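Wanted: people with two hands and some patience, to help us pick a gripper

I've got two finger designs on my desk and I can't decide between them, so I'm looking for 13 people to come try them out at our Briddale workshop in July. One is called Senetti, the other Skelia, and both are black, both fit the same hand-held tool, and everyone here already has a favorite (which is why I need you and not my coworkers!). 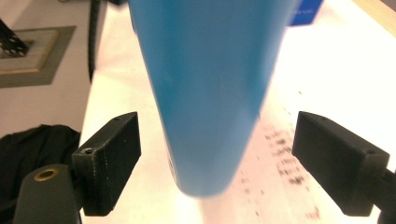
You don't need to know a thing about robots. I'll show you how to hold the tool, you'll practice for as long as you like, and then you'll pick things up and set them down again while we record. I care a lot about what your wrists think after the first half hour, so please complain out loud.

A visit runs 100 minutes with a break in the middle. You'll do 72 pickups in all, half with each set of fingers - fewer if you get tired, and you still get paid in full.

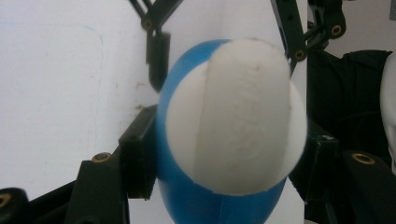 Blue and white ball held between the finger pads.

Round things and slippery things are where the two designs really part ways, or so I think. I'd love to be proved wrong. Some tasks use one hand and some use both, and the two-handed ones take a little getting used to. 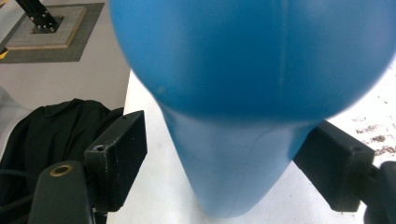 Hauksdóttir Robotics | Gripper Testing Team

What you get: $20 for each half of the visit, plus coffee and lunch if you come around noon.

Who can join: anyone 18 or over who can stand at a table for a while and doesn't mind cables near their arms. Left-handers, please please write in, I have far too few of you. Small hands and big hands are both welcome, and if you've had a recent wrist or shoulder injury, sit this one out and come to the next round. 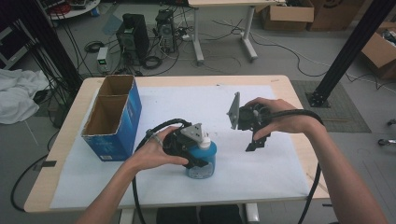
One gripper in each hand, with the left one on the bottle.

To sign up, send us a note through the contact form with "fingers" in the subject line. Tell me which hand you write with and which weeks in July suit you. Sign-up closes 2018-06-16 and I'll write back to everybody, including the folks I can't fit in.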